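Heranix Petition Kit – Signature Gathering Supplies for Local Ballot Measures 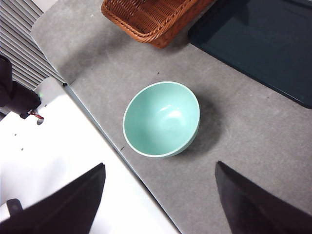
Green bowl on a gray countertop.

Item: Heranix Petition Kit, standard
Made by: Hedanis Civic Supply
Status: In stock
Ships from: Woltov warehouse

Overview

The Heranix Petition Kit is a set of supplies for campaigns that collect signatures on paper. It is used for local initiatives, referendums, recall petitions and candidate filings in places where voters must sign by hand. One kit outfits two signature gatherers for a full shift and gives the campaign office what it needs to track the sheets when they come back.

The kit does not include petition sheets. Every city and county has its own rules on paper size, type size, warning language and how the full text of the measure has to be attached. Your sheets should be printed from the form your clerk or elections office has approved. The boards and folders in this kit are sized to hold the common formats.

What comes in the kit

2 clipboards, legal size, with low-profile clips
2 shoulder straps with swivel hooks
2 clear rain covers, open at the bottom
33 ballpoint pens, black ink
200 numbered sheet labels
111 sheet return slips, two-part
1 accordion folder with tabs for precinct or district
1 log book for the office
1 carrying case, zippered

Clipboards

The boards are hard and flat, and they hold a legal size sheet with the measure text folded behind it. The clip sits low so that the top line of the petition stays readable. Many jurisdictions require that a signer be able to read the title and summary before signing, and a tall clip can cover the first line of the heading.

Each board has two holes for the strap. With the strap on, the board rests at waist height and leaves both hands free. The strap adjusts from the side and can be worn over a coat. Corners are rounded.

Rain covers

The cover slips over the top of the board and hangs past the bottom edge. A signer reaches in from below. It works in light rain. In heavy rain we suggest moving under an awning, as water will run down the signer's sleeve and onto the sheet. Smeared lines are hard for election staff to match against the voter file.

Labels and return slips

Labels are numbered in order and have a removable adhesive. Put them on the folder or the return slip. Do not put them on the petition sheet itself unless your elections office has told you in writing that it is allowed. Some offices will reject a sheet that carries any added mark.

The return slip has room for the gatherer's name, the sheet numbers, the number of lines filled, the location and the date returned. The white copy stays with the sheets and the yellow copy goes to the gatherer. If you pay by the hour, the slip also has a line for start and end times.

Log book

The log book is ruled for sheet number, date out, date in, lines filled, lines struck and initials. There is a second section at the back for daily totals. It is bound, so pages can't be moved around, and it has a pocket inside the back cover for receipts from the clerk.

Campaigns that keep their records on a computer can still use the book at the front desk and type up the totals at night. A free spreadsheet with the same columns is on our downloads page.

Options

Thakur Table Set. Adds a folding table, a cloth with a clear sign pocket on the front, and two weights for the corners. The table fits in the trunk of most cars. Check your city's sidewalk rules before you set up – some require a permit for any table or chair.

Extra pens. Black only. Blue is accepted in many places but not all, and we stopped carrying it.

Extra return slips. Sold in the same quantity as the kit.

Replacement straps and covers. Sold singly.

Ordering for a deadline

Referendum windows are short. In many cities a campaign has only a few weeks from the day an ordinance passes to turn in its signatures, so order early if a vote is coming up that you expect to challenge or defend. Orders placed before noon leave the Woltov warehouse the same day. Pickup is available at the side door with an order number.

For November measures, our busiest month is July. Expect an extra day on all orders then. Table sets can sell out.

Returns

Unused kits may be sent back for a refund in the original case. We can't take back opened labels, used return slips or log books with writing in them. If a clip or strap fails during your signature drive, contact us and we will send a new one with no need to return the old part.

Who can buy

We sell to any campaign, on any side of any question. We do not ask what the measure is. Hedanis does not gather signatures, does not check them and does not give legal advice. Questions about who may sign, who may circulate and what a sheet must say should go to your elections office.

Invoices can be made out to a committee name, and we include the mailing address needed for most campaign finance reports. Please enter the committee name exactly as registered. Changing it after the order ships takes a few days.

Contact

Campaign orders: Vivek Sandhu, through the contact form
Phone orders are taken on weekdays.

Prices on this page are good through 30/04/2026. Shipping is figured at checkout.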